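Ensinar com as mãos
Em Bragança, uma pequena empresa mostra tarefas domésticas a robôs, uma repetição de cada vez

O turno da manhã começa às nove e meia, e a primeira coisa que se faz é calibrar as pinças. Abre, fecha, abre, fecha, quatro vezes de cada lado, até o valor no monitor coincidir com a abertura real. Armindo Magalhães faz isto de pé, com o café pousado no parapeito da janela, porque em cima da mesa de trabalho não se pousa café. É uma das poucas regras escritas na parede. A outra diz para não falar com quem está a gravar.

A Erano ocupa o rés-do-chão de um antigo armazém de material elétrico em Bragança, a dez minutos a pé do centro. Trabalham ali nove pessoas, quase todas da região, e o que vendem é tempo de mãos: horas de demonstrações de tarefas, feitas por pessoas, que depois servem para treinar robôs. Dobrar um pano. Tirar a tampa a um frasco e voltar a pô-la. Passar um objeto de uma pinça para a outra sem o deixar cair. O cliente principal é a Alent, que desenvolve o software de controlo e recebe os dados ao fim de cada semana.

Há duas maneiras de o fazer. Na primeira, o operador senta-se diante de dois braços pequenos e leves, sem motores de força, e move-os como quer que os braços grandes se movam. Os grandes copiam. Chamam-lhes o par, e quando alguém diz «hoje estou no par» toda a gente sabe que vai passar o dia sentado. Na segunda maneira não há braço nenhum. O operador segura diretamente uma pinça com punho e gatilho, com uma câmara pequena de lente muito aberta presa junto aos dedos mecânicos, e faz a tarefa como se aquela fosse a sua mão. O movimento é reconstruído mais tarde, a partir do vídeo e dos sensores.

As duas maneiras têm defeitos diferentes. O par dá movimentos que o robô consegue de certeza executar, porque foi ele que os executou. Mas é lento e cansa os ombros, e quem começa costuma ter medo de bater na mesa. A pinça de mão é muito mais rápida e pode levar-se para qualquer lado. Em contrapartida, uma pessoa faz com o pulso coisas que o robô não consegue imitar, e só se descobre isso depois, quando o programa que reconstrói o percurso rejeita a gravação.

«No primeiro mês deitámos fora quase metade», diz Armindo, que tem formação de eletricista e trabalhou muitos anos na manutenção de uma fábrica de componentes para automóveis. «Rodávamos o pulso como quem roda uma chave na porta. O robô tem um limite ali e nós não o respeitávamos. Ninguém respeita, é a mão que vai sozinha.»

A aprendizagem do operador demora cerca de três semanas. Os primeiros dias são passados só a abrir e fechar o gatilho à velocidade certa. Fechar depressa de mais empurra o objeto antes de o agarrar. Fechar devagar de mais ensina o robô a hesitar, e um robô que aprendeu a hesitar para a meio do gesto, com a pinça suspensa, e às vezes fica assim. Os operadores têm uma palavra para isso, «amuar», e ouve-se várias vezes numa tarde.

Outra coisa que se aprende é a não corrigir com a outra mão. Se o pano fica torto, a vontade natural é puxar-lhe a ponta com os dedos. Na gravação, o pano endireita-se sem que a pinça lhe toque, e o robô fica com um exemplo em que as coisas se resolvem sem trabalho. Essas gravações são apagadas. Quem grava tem de as marcar no momento, com um pedal, e espera-se que o faça mesmo quando o resto do gesto saiu bem.

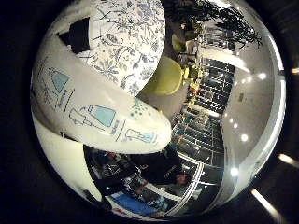

As tarefas chegam em fichas. Cada ficha tem um título, uma lista do que deve estar em cima da mesa, o estado inicial e o estado final. Não diz como se faz. Isso é de propósito: a Alent quer variedade, e se todos os operadores pegassem no objeto pelo mesmo sítio o robô só saberia pegar-lhe por aí. A ficha em curso durante a nossa visita, em junho, tinha 26 variantes da mesma ação. Mudava a toalha, mudava a altura da mesa, mudava a luz. Numa das variantes pedia-se ao operador que começasse com o braço numa posição incómoda, para o robô aprender a sair dela.

O objetivo do dia eram 176 demonstrações aproveitáveis entre todos os postos. Às onze e meia iam em 54, o que Armindo considerou razoável. As manhãs são mais lentas por causa da calibração e das conversas sobre o que falhou na véspera. Depois do almoço o ritmo sobe até às quatro e começa a descer. A partir das cinco não se grava, e quem fica passa a rever o material do dia.

A revisão é o trabalho de que menos gente gosta. Consiste em ver as gravações a velocidade dupla e confirmar três pontos: se a tarefa começou no estado certo, se acabou no estado certo e se pelo meio não houve uma mão, um encontrão ou um objeto caído que não esteja assinalado. O vídeo da câmara da pinça custa a seguir no princípio. A lente abarca quase tudo, as linhas retas dobram-se e a sala roda conforme o pulso roda. Há quem enjoe. Uma das operadoras mais novas, que veio de um gabinete de contabilidade, diz que ao fim de duas semanas deixou de reparar e que o que lhe custa agora é o silêncio.

Perguntámos por que razão se continua a precisar de pessoas para isto. A resposta, na Erano, é prática. Programar à mão o gesto de dobrar um pano exigiria prever todas as formas que o pano pode tomar, e são demasiadas. Mostrar é mais simples. O sistema recebe muitas demonstrações e procura uma relação entre o que a câmara vê e o que a pinça fez a seguir. Com poucas demonstrações decora. Com mais começa a adaptar-se, embora nem sempre como se espera. Para uma tarefa simples, a equipa costuma entregar até 400 antes de a Alent fazer o primeiro ensaio com um robô autónomo.

Os ensaios são feitos noutro sítio, e a Erano recebe um relatório curto com vídeo. Armindo imprime o texto e prende-o com um íman ao armário das ferramentas. O que lá estava em junho dizia que o robô agarrava bem os objetos compridos a meio mas falhava quando a ponta ficava fora da mesa. Foi preciso rever as gravações antigas para perceber que quase ninguém, em nenhum posto, deixava objetos com a ponta de fora. Parecia desarrumado. A ficha seguinte passou a pedi-lo de forma expressa.

Este tipo de falha aparece muito. Os operadores trazem os hábitos de casa para a mesa de trabalho: alinham os objetos com a borda, pegam primeiro no que está à direita, alisam o tecido antes de lhe mexer. Nenhum destes gestos está na ficha e todos acabam no robô. Há um canhoto na equipa, e durante algum tempo as demonstrações dele foram postas à parte por se pensar que confundiam o treino. Voltaram a ser incluídas em abril e os resultados com a pinça esquerda melhoraram.

O equipamento é modesto. As pinças de mão são fabricadas pela Skonley, que fornece também as almofadas de borracha dos dedos, e essas gastam-se depressa. Uma almofada gasta escorrega, e o operador compensa apertando mais, quase sem dar por isso. Armindo troca-as todas as semanas, estejam como estiverem, e guarda as usadas numa caixa de sapatos para aproveitar os parafusos. As peças de suporte das câmaras são impressas ali mesmo, numa máquina que trabalha de noite. A quarta versão do suporte é a primeira que não vibra.

Os salários andam um pouco acima do que se paga na cidade por trabalho de escritório sem especialização, e os turnos são de seis horas. Há uma pausa obrigatória a cada cinquenta minutos, introduzida depois de duas pessoas se queixarem de dores no polegar do gatilho. Quem está no par alterna com a pinça de mão a meio do turno. A rotação complica a escala, que é feita num quadro branco e refeita quase todos os dias.

Pergunta-se muito aos operadores, na rua e em família, se não estão a ensinar as máquinas que os vão substituir. Na sala as opiniões dividem-se. Armindo lembra que na fábrica onde trabalhou já havia robôs, e que esses não se ensinavam, programavam-se a partir de um gabinete onde ele entrou duas vezes. A colega da contabilidade acha que o trabalho dura enquanto houver tarefas por mostrar, e que a lista ainda é comprida. Outro operador não quis falar do assunto e voltou para o posto.

Ao princípio da tarde chegou uma ficha nova, com objetos que não havia no armazém. Armindo saiu para os comprar numa loja a duas ruas dali, com a lista dobrada no bolso da camisa, e pediu fatura em nome da empresa. Quando voltou faltavam vinte minutos para as três. Calibrou outra vez as pinças, quatro vezes de cada lado, e o posto dois recomeçou a gravar.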